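Budget thread for the pick cell at Planerside. Finance wants one number by June. I have four that disagree, so I'm working through it in public. 1/

Scope first. One arm, one parallel gripper, tins off a bench and onto a marked pad. No conveyor in phase one. No second arm. Anyone quoting me a second arm is quoting for a different job. 2/

The arm is the easy line. Three vendors, similar reach, similar payload, prices close enough that lead time decides it. Drurkus can ship soonest but wants a deposit before they'll hold the slot. 3/

The gripper line is where the quotes wander. One vendor bundles it, one lists it as an option, one leaves it off entirely and calls the arm "application ready". Read the exclusions page before the price page. 4/

Fingertips are a consumable. Budget them that way. My sheet carries 44 pads for the first year, split between spares and the ones we'll ruin while tuning grip force. Teodor Wasilewska thinks that's heavy. He also signed off on it. 5/

Simulation seats: I've put these in capital, not operating. Accounting at Diltorville did it the other way and had to explain a variance every quarter until the licence ran out. 6/

Reason for having the line at all - a reach problem found in sim costs an afternoon. The same problem found after the bench is bolted down costs a bench. 7/

Test plan is 175 simulated trials per layout before anything gets ordered. Bench height, pad position and arm base offset are the three variables. Everything else stays fixed or we learn nothing. 8/

Current layout, all rendered in sim:
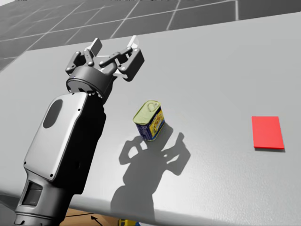
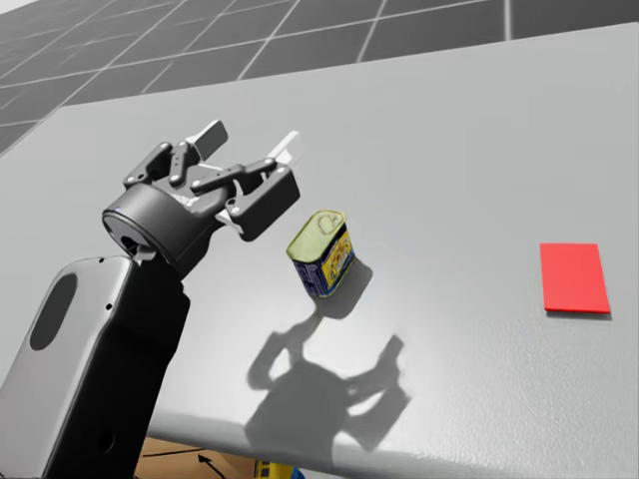
Same layout, looking over the back of the gripper: 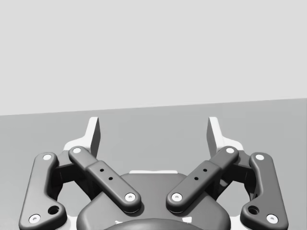 Pad placement drives the reach spec, and the reach spec drives the arm model. Going up one arm size adds more to the total than the whole fixture budget, so I'd like the pad to stay on the near half of whatever bench we buy. 9/

Jaw opening is the other one. We need clearance on the long side of the tin plus whatever error the vision system hands us. Miłosz Witkowska is getting the error figure from Darko in writing. The brochure value is measured under lighting we don't have. 10/

On that - shiny lids. Put a line in for a diffuse light and a hood. It's cheap at planning stage and annoying as a change order, as you'd be reopening the guarding drawings to fit it. 11/

Guarding and the safety assessment go in as separate lines. If they're lumped together, somebody trims the total by trimming the assessment. 12/

Integration hours: Drurkus quoted 269. Our own estimate was lower, but ours left out operator training and the site acceptance test. I've used theirs. 13/

Running cost so far: power, pads, one scheduled service, the sim seats if accounting wins that argument. Compressed air is zero for an electric gripper, so check whether your vendor has left it in from a template. Mine had. 14/

Spare parts. A spare gripper is worth holding on site. A spare arm isn't, at our volume. For linkages and pins I've asked for a price list valid for two years and part numbers we can order ourselves without raising a service call. 15/

Floor space gets charged internally here, so the cell pays rent from the day the tape goes down. Don't tape until the arm has a confirmed ship date. We paid for an empty rectangle for most of a winter on the last project. 16/

Payback is worked on 651 tins a shift, which is the present manual rate and not the vendor's rate. If the cell only matches what we do now, the case still has to stand up on labour moved to packing. It does, narrowly. 17/

Contingency is ten per cent on hardware and twenty on integration. I was asked to make them the same. They aren't the same risk, so they're staying as they are. 18/

Still open: Darko's error figure, the deposit terms from Drurkus, and whether the bench comes out of our budget or facilities'. I'll add to the thread when the revised quotes are in. 19/19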